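Booking reference not showing on coach transfer, Skidport harbour tour
Status: solved
Opened June 15, 2024

Hello everyone, I do hope somebody can help me with this. I booked the Bornetti old town and harbour package for my sister and me, two nights with breakfast and the coach transfer from Skidport, and paid in full through the Okadix booking page. The hotel part came through beautifully, with a lovely confirmation and a little map, but the coach simply isn't there. When I type the reference into the transfer page it says "no journey found for this traveller". I have tried it on my phone and on my daughter's laptop, and I've tried it with and without the dash in the middle, and I get the same message every time. We leave in six days and I'm starting to fret! 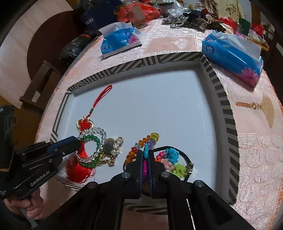 Marisol Barrera
Traveller support, Tovar desk

Hello Karla, and thank you for writing such a clear message, it really does help us. Please don't worry, your seats are paid for and the money is safely with us. I've had a look at your booking and I can see the hotel and the coach were saved under two different spellings of your surname, one with the accent and one without, so the transfer page can't match them up. I've joined them together at my end. Could you sign out, leave it a few minutes, sign back in and then open "My journeys"? If the coach still isn't listed, choose "Refresh booking" at the very bottom of the page (it's rather small, I'm afraid) and let me know what it says.

Karla Ayala
Traveller

Oh, thank you Marisol! I signed out and in again and at first there was nothing, but then I found the refresh button and up it came, both seats, leaving from the harbour side. One more small thing while I have you. Do we need to print the ticket, or will they take it from the phone?

Marisol Barrera
Traveller support, Tovar desk

The phone is perfectly fine, just save a copy before you set off, as the signal by the harbour can be patchy. I'll mark this one as solved, but do reply underneath if anything else crops up. Have a wonderful trip, both of you!

Contact the Tovar desk | © Okadix Travel Support | Back to top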